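Drulley Robotics Club Opens Its Doors, and Its Two-Armed Sorting Project, This December

FOR IMMEDIATE RELEASE

Hi, I'm Mahnaz Pakzad, and I've been faculty adviser to the Drulley Robotics Club for three years now. I usually leave the announcements to the students, but they're busy (and they voted), so you get me. We're holding our winter open lab in December, from 4 p.m. to 7 p.m. in the Berrada Building, and we would love to see a lot of you there!

The big attraction this year is a project the students call Corkance. It's a two-arm setup that practices small household and grocery chores: picking things up, putting them in a basket, moving them out of the way of other things. The team of 7 started on it last spring with a budget of $2,550, most of which went to motors, and I have learned more about cable routing since then than I ever wanted to know.

Lanying Xue, a junior and the team lead, set the rule that every object the arms work with has to be something you'd find in a house. That sounds easy until you try fruit in a plastic bag. Bags are slippery, they fold, they bunch up, and the overhead light bounces off them. We have spent whole afternoons on bags.
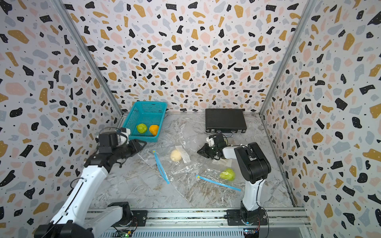 Corkance at work with the produce and bag set. Drulley Robotics Club.

The patterned walls get a lot of questions from parents, by the way. Dardo Ojeda picked that wallpaper, and he wanted a busy one so the software would have to learn to look at the objects and ignore the background. He has two more rolls waiting in the closet, and one of them is plaid.

The way the students train it is pretty simple to explain, even if it takes forever to do. Somebody steers the arms through a task by hand, the computer records it, and then they do it again. And again! The team has logged 1,298 recorded runs so far. Teodoro Gatchalian keeps the log and would like everyone to know that he threw out another 175 because they weren't good enough. I asked if we could count those too and was told no.

"I thought programming would be the hard part," Lanying told me when I asked her for a quote. "It's mostly patience. You find out pretty fast which fruit you hate."

At the open lab you'll be able to try steering the arms yourself, with a student next to you the whole time. Kids are welcome and so are grandparents. Kobe Goossens, a sophomore, will be running a table on gripper design, with a box of old jaws you can pick up and squeeze. There will be cider too.

After the open lab the team goes right back to getting ready for the Trukwood student robotics meet in the spring, where they'll enter the two-arm class for the first time. They want to work on having one arm hold a bag while the other one opens it. I've seen them try it and I'm not making any predictions.

Admission is free, and you don't have to sign up ahead of time. If you're coming with a class or a scout troop, please let me know through the school office so we can plan the turns. Reporters and photographers are welcome any time during the event.

Contact: Mahnaz Pakzad, faculty adviser, Drulley Robotics Club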